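Slow Horror Deserves a Second Look

I watched Sisisby for the third time last night and I'm still thinking about the staircase.

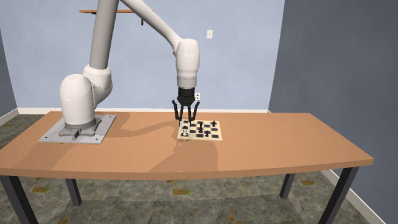
If you haven't seen it, Sisisby is a haunted house film from Hrvoje Grgić, and for the first 42 minutes there isn't a single ghost in it. There's a woman repainting her late aunt's kitchen. There's a kettle. There's a neighbour who keeps dropping in to ask whether she's found the good scissors yet. I know that sounds like torture to some people, and my brother did fall asleep, but I was leaning so far forward on the couch that my back hurt the next morning!

Horror fans can be awfully impatient. We want the cold open with the dead babysitter, then a jump scare every ten minutes so we know we're getting our money's worth. I love those movies too (I own The Clullis Murders on two formats and will defend the sequel to anyone). But a loud noise wears off by the time you've found your car. Grgić gets you used to the colour of a hallway, the way the light falls on the carpet at four in the afternoon, and then one day the light is wrong. It took me two viewings to spot the change, and I'd been uneasy the whole time.

Tarek Bensaid does something similar in Allov, which runs a brisk 128 minutes and feels like half that. His monster lives under a frozen lake and we see maybe an elbow. The sound, though - the ice groaning under every conversation, even the funny ones! I've never been so scared of a man eating soup.

The usual complaint is that these films are horror for people who don't like horror. I don't buy it. The scissors scene in Sisisby is as nasty as anything in the slasher aisle, and it hits harder when you've spent an hour getting fond of the person holding them.

So give one a proper go. Lights off, phone in another room, no folding laundry. Start with Allov if you're nervous about the pace, then Sisisby, and save Radonjić for a night when somebody else is home. I had to sleep with the hall light on after that one.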